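Hand-Held Grippers: Your Questions, My Answers

By Yolanda Arroyo
Sunday, January 27, 2019

Print this page | E-mail this page

I've been getting the same handful of questions ever since I put up my notes comparing the Revier and the Draltden, so I'm collecting the answers in one spot. I try out grippers at home, mostly on kitchen stuff, and I write down what annoys me. If your question isn't on the page, send it along and I'll add it when I get a chance.

Which one should I buy first?

If you have small hands or you plan on using two at once, the Revier. It's lighter, and the trigger doesn't fight you. The Draltden squeezes harder and feels like it would survive a fall down the stairs, but I had a sore thumb after one long evening with a pair of them. I still reach for it when I'm doing jars! For everything else I've drifted over to the Revier, and I didn't expect that when I started.

What are the 99 and 80 in your tables?

Finger travel, in millimeters. The Revier opens to 99 and the Draltden to 80, measured by me with calipers, pad face to pad face. I know the Draltden sheet says something bigger. Whoever wrote it measured between the bare jaws, with no pads on, and who uses it that way?

Do the finger pads really make that much of a difference?

Yes, way more than I thought. Flat rubber is fine on boxes. On anything round and thin it lets the thing spin, and then you're chasing it across the table. Ridged pads give the rim something to sit against. My rule is that I don't judge a gripper until I've tried it with at least two kinds of pads, and I've changed my mind about a gripper that way more than once.

Why do you always test with bottle caps?

Caps are mean little objects. They're short, they're slick, and they roll off if you come in even slightly crooked. You also have to decide where to pinch - across the sides is the easy way, but picking one up from a flat table means getting both fingertips down low without knocking it. I put a cloth down first so that the tips can sink in a bit. On a bare countertop my scores drop by a lot, and I list those separately.
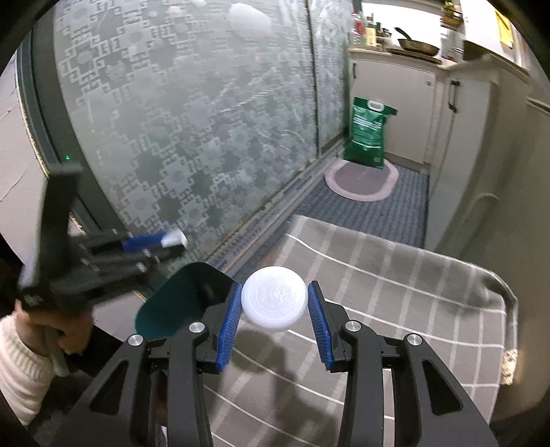 White cap, blue ridged pads, over the checked cloth.

Telmo Aguirre wrote in to ask if the cap test is fair to wide fingers. Fair enough, it isn't very. I run a set with spoons and a set with folded towels too, and the wide fingers do much better there. Look at all three columns before you decide.

One gripper or two?

Start with one. I mean it. Two-handed work is where the fun is (unscrewing things, folding, passing a part from one side to the other), but you'll pick up bad habits if you can't place a cap cleanly with your good hand first. I gave myself a couple of weeks on one and then added the left. My left is still pretty clumsy.

My gripper feels sloppy after a while. Did I break it?

Probably not. Check the pivot screws. They work loose on every linkage gripper I've owned, and the jaws start closing a hair off from each other. Snug them up until the play is gone and the arms still swing freely. If you tighten them too far the trigger gets stiff, so go a quarter turn at a time. Trinidad Urquijo uses a drop of the weak blue thread locker and swears by it. I tried it on the Draltden and I've been happy so far.

What about the camera?

I go with a wide lens, mounted so both fingertips show up. Taras Stetsiuk likes a narrower one and says his small parts come out sharper, and I believe him, but I kept losing the other hand whenever I turned my wrist. The wide view bends everything near the sides. You stop noticing after a day or so.

What matters more to me is blur. If you swing your hands around fast, the footage gets smeary no matter which lens you have. Slow down, add light, shorten the exposure - in that order, and the first one is free.

Can I use your Alcaraz controller settings?

Sure, with one warning. My profile is number 3704 in the shared folder, and it's tuned for the Revier's softer spring. If you load it on a Draltden, the replay closes too early and flicks the cap away. Covadonga Sarmiento made a Draltden version and put it in the same folder under her own name, so grab hers for that one.

How many tries do you do before you write a score down?

I do 4 rounds for each gripper and pad combination, on different days, and I throw out the first round if I've been away from that gripper for a while. It takes about 80 minutes to get through a full set of objects if the phone doesn't ring. No, that's not a proper study. I'm one person with two hands and a lot of caps.

Are you going to test the Nirkach?

I'd like to! I'm on the list for a pair in May. People keep telling me the trigger is lovely, and other people keep telling me the pads peel, so I'll want to try both claims myself. I'll post the cap numbers first, then spoons, then towels.

Print this page | E-mail this page

Related items
Revier and Draltden compared: the long version
Cutting your own finger pads
Spoons, towels and caps: how I score
Wide lens or narrow? Notes from Taras Stetsiuk
Loading a shared profile on the Alcaraz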